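Health Services Management
Week 4 handout: Paying for hospital care

These notes go with Wednesday's lecture. Read them before the tutorial and bring your questions to Sofia Rallis.

1. Block funding

Under block funding a hospital gets a fixed amount for the year, usually based on what it got the year before plus something for wages and prices. The hospital knows where it stands and the paperwork is light. The weak point is that the money does not follow the patients. If a hospital's catchment grows, its budget may take years to catch up, and a hospital that treats more people simply spends faster.

2. Activity funding

Here the hospital is paid a set price for each episode of care. Episodes are grouped by diagnosis and treatment, and each group is given a weight. A hip replacement carries a higher weight than a cataract operation. The payment is the weight multiplied by the base price.

Work through the Tanmont case in the reader. Tanmont Hospital is paid a base price of $2,000. An admission with a weight of 4 therefore brings in $8,000, whatever it cost the hospital to provide. If the stay cost $9,000, the hospital carries the difference. 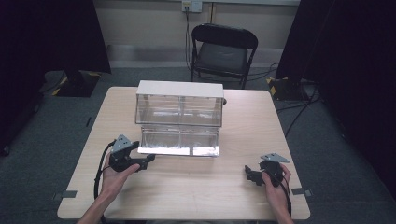
Two things follow from this. First, coding matters. A secondary diagnosis left off the discharge summary can move the patient into a cheaper group. Second, long stays cost the hospital money unless there is an outlier rule. Most schemes have one, and we will look at how the cut-off is set in week 9.

3. Mixed models

Small rural hospitals do badly under pure activity funding. An emergency department has to be staffed overnight even if very few people come in. For this reason many systems keep block funding for small sites and use activity funding for the larger ones. Flirnodthorpe, the second case in the reader, moved back to block funding after its maternity unit could not cover its rosters. Note Barrera's point that the fixed costs were there all along – the activity price had been set using large city hospitals.

4. For the tutorial

Read the Tanmont and Flirnodthorpe cases and the short paper by Mamani and Trujillo on outlier payments. Skip the appendix.

Come ready to discuss whether a hospital should be paid for a readmission soon after discharge, and who should decide if it was avoidable. Dayana Bautista's group will speak first.

The reader is at the library desk. Written answers are due in June, and the date is on the course page.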